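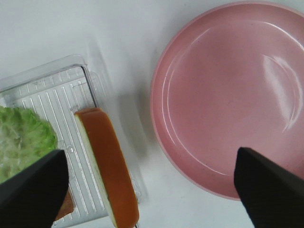
VISIT REPORTS / Food preparation and serving

Jostow test kitchen, open day, Mon 11 March

The Jostow site is on the upper floor of the former Ciment building and opens to outside visitors twice a year, in March and in July. The March session covered cold assembly, meaning sandwiches, filled rolls and salad plates. Groups were limited to seven people and each group had 76 minutes, including the hygiene briefing at the door.

The first stop was the tableware bench. Jostow has moved from white plates to colored ones for its layout trials. The model shown was a round, shallow plate in dusty pink, with a raised rim and a broad flat well. According to the handout, the color was selected for contrast with a white table and with pale foods such as bread and cheese. Under the overhead light the glaze-like shine can be a nuisance when portions are being checked by eye. Visitors who asked were told that a duller finish is on order from Khattak.

The second stop was the sandwich station. The layout is simple: one pink plate in the center of a white table, with a clear tray on either side. The trays are shallow, with a gridded base, and the ingredients are divided between them. Lettuce and bacon were to the left of the plate. Ham, cheese and a slice of white bread were to the right.

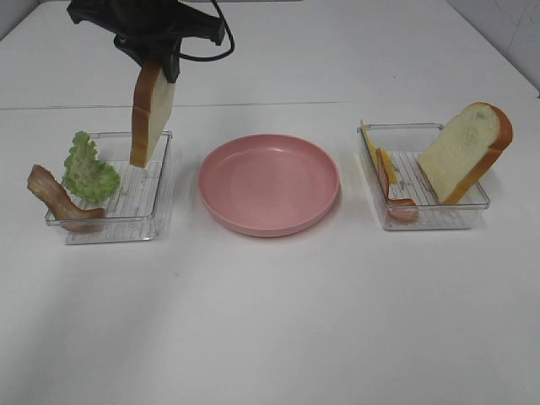
Sandwich station with the plate still empty and one slice of bread lifted over the left tray.

The arrangement keeps the reach to the plate short from both sides. Its weak point is tray size. The bacon lay over the rim with part of it on the table, and the ham overhung the front of its own tray. A deeper tray would hold the strips fully but would make flat items such as cheese harder to pick up. Jostow lists this as an open point in its notes on the Jolus layout, the name it uses for the two-tray setup.

Leaning slices against a tray wall leaves an edge free to grip. For bread this seems a sound choice. For lettuce the benefit is less clear, as a ruffled leaf offers several edges in any position.

The last part of the visit was the storage room, which holds almost 2000 trays in six sizes. Stacking heights are marked on the shelf uprights. Labels are on the short side only, so a stack turned the wrong way has to be pulled out to be read.

Coats and bags must be left on the ground floor. The next open day is in July, and registration is through the Jostow front desk.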